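4. Sorting your push buttons before you wire

I always do this bit at a clear white table, well before I go near the Clandden panel (ask me how many evenings I've lost hunting under the bench!).

4.1 Put a blue plastic tray on your left and the metal one on your right. Switches start out in the blue.

4.2 Lay the switches down on their sides if they won't stand. Mine never do.

4.3 Check each button colour against the list on page 30. Yellow mushroom heads are the big ones, so find those first.

Note: keep the little ring nuts in the tray too. A spare from Prallex is order code 532, and the post is slow.

Caution: don't lift a switch by its contact block.

Blue tray on the left, with the yellow mushroom head in its lower half:

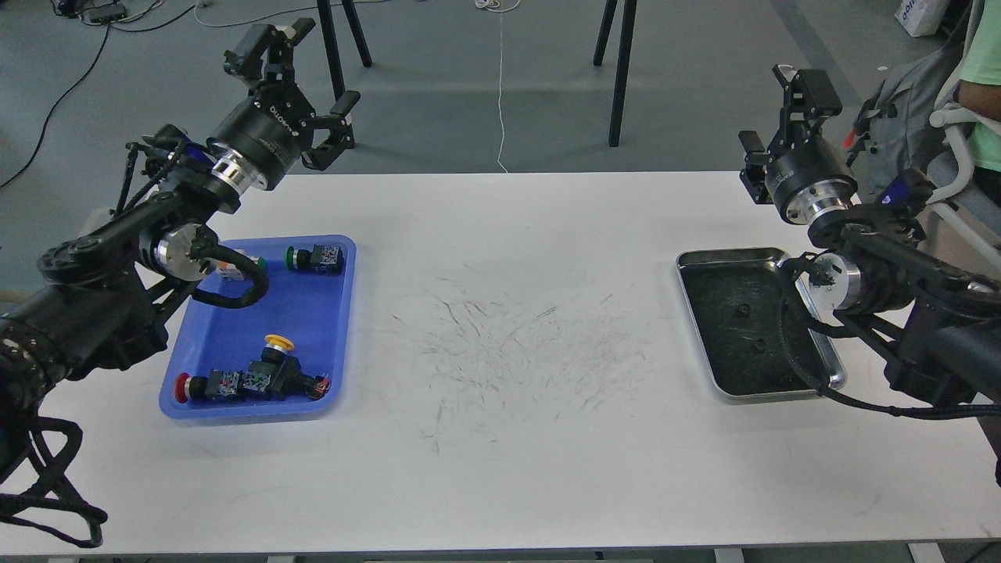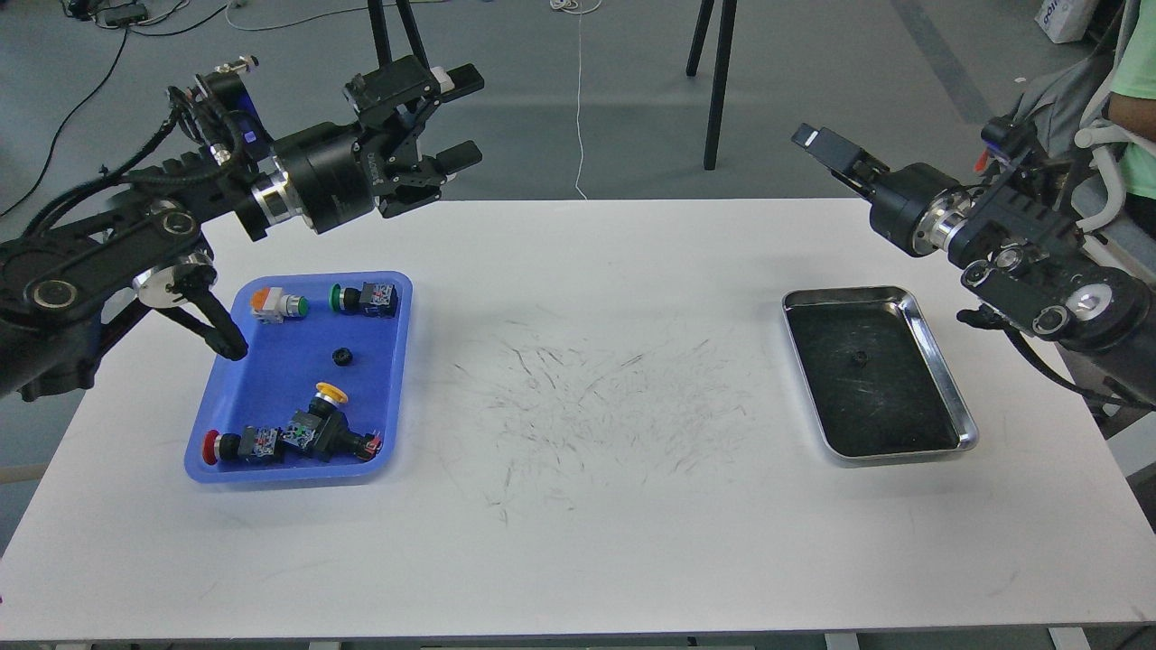

4.4 Move the switches you've checked over to the metal tray, one at a time, then go on to section 5.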